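Clitcombe Speedway Seeks Race Day Technical Inspectors and Pit Stewards

Posted June 8, 2022

Clitcombe Speedway is taking applications for technical inspectors and pit stewards for the second half of the season. The positions are part-time and paid per event. The first event for new staff is the opening night of the Kanton Late Model Series in July.

The track runs a quarter-mile paved oval with weekly Street Stock, Pure Stock and Late Model divisions. The Kanton series brings in a traveling field on top of the regular classes, and we need more people in the tech barn and at the scales on those nights.

Technical inspectors report to Behrouz Amini, head of tech. Duties include:

Weighing cars before qualifying and after the feature
Checking ride height, wheelbase, tread width and left side percentage
Checking carburetors, restrictor plates and ignition boxes against the division rules
Inspecting belts, seats, helmets and fuel cells
Filling out the post-race sheet for the top finishers in each class

Pit stewards work the pit gate and the staging lanes. They check wristbands, line up cars by the posted order, enforce the pit speed limit and keep the lane to the infield open for the safety crew. A headset is provided.
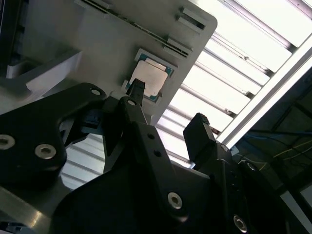
A processor in its tray.

You do not need to have worked at a track before to apply as a steward. Inspectors should have at least two seasons as a crew member, driver, engine builder or official at any oval track. Applicants for either job must be 18 or older, able to stand for a full evening and able to lift 50 pounds. Anyone who owns a car entered at Clitcombe this year, or works on one, can apply as a steward but not as an inspector.

Race nights start at 2 p.m. for inspectors and 3 p.m. for stewards. Most shows are finished by 10:30, but post-race tech can run later – plan for it on Kanton nights. Rain dates are on the track calendar and staff are expected to be available for them.

Inspectors are paid $150 per event and stewards $95. Both get a meal ticket and one grandstand pass for a guest. Staff shirts are supplied. Bring your own rain gear and closed-toe shoes.

New inspectors attend one evening of training in the tech barn before their first event. It covers the scales, the templates and the rule book, and it is paid at $25.

To apply, send a short note with your name, phone number, the job you want and any racing background to Parvaneh Khosravi in the track office. Applications can be left at the office window on race nights or mailed to Clitcombe Speedway, 228 Tirberg Road. Inspector applicants should list two references from a track or race team.

Applications stay open until the positions are filled.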